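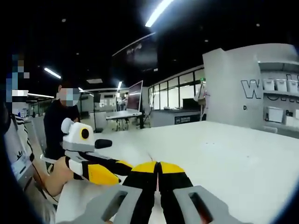 Grip 2,799 was the one that got us. Suqin had bet me lunch we'd hit 3,000 before anything broke, and I was already picking out my sandwich when the left finger on Tedier just stopped letting go. It wasn't jammed - it kept squeezing, nice and slow, with my glove in it and my thumb in the glove.

"Hit the stop," I said, pretty calmly I thought.

"I did hit the stop!" Suqin said.

Oriana came over from Greltora's side of the room and yanked the plug out of the wall. The fingers went soft and I got my thumb back, purple but all there. We stood around looking at the stop button, which had a nice green light on it and, once Oriana got the cover off, one wire going nowhere.

"So who tested this?" she asked.

I had. At 2,000.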